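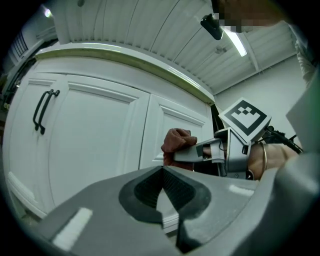
Nathalie Melnyk, Building Codes Reporter
Oct 22, 2024

MacPherson adopts revised standard for cabinet finishes in rental units

The MacPherson housing office has adopted a revised standard for the finishes used on kitchen and bathroom cabinets in rental units. The rule takes effect in May and applies to new construction and to any unit where cabinets are replaced. Cabinets already installed are exempt until they are removed or refinished.

The main change is a lower limit on formaldehyde released by coated panels. Manufacturers will have to submit results from a chamber test run on the finished door or drawer front. Under the old standard, a test of the uncoated board was enough. A test report will be valid for 30 months, after which the product must be retested or withdrawn from the approved list.

The office reviewed 1,065 permit files before drafting the text. In 129 of them, the finish named on the permit did not match the finish listed on the supplier's invoice. Most of the mismatches involved a late substitution by the installer, according to the office's summary. Inspectors will now ask for the invoice at the final visit.

Dwight Beaudoin, who manages plan review for the office, said the paperwork should not slow down small jobs. "If the product is on the list, the owner writes the list number on the form and we move on," he said. "The delay comes when the number is missing – then we have to go back to the supplier."
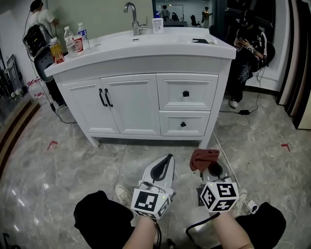

Products not on the list can still be used if the owner files a separate test report at least six weeks before installation. The office will not accept reports from laboratories owned by the manufacturer. Field-applied paint and varnish are covered by a different section, which was not changed.

Suppliers gave mixed comments during the review period. Stonside, which sells painted doors to contractors in the region, asked for a longer transition and said its current stock was tested under the old method. The office agreed to let suppliers sell existing stock through the end of the first year, provided each carton carries the original test date. Zernodel, a coatings maker, supported the limit but objected to the retest interval on cost grounds. The interval was kept as drafted.

Apinya Intarasuk, a chemist who advised on the test method, said results depend heavily on the temperature and humidity in the chamber. Both values are now fixed in an appendix, along with the air exchange rate and the time the sample must sit before the first reading.

Cirnomport is considering the same text for its own rental code. A hearing there has not been scheduled.

The full standard and the blank forms are available at the permit counter. Questions about products already under review should be sent to the plan review desk with the permit number in the subject line.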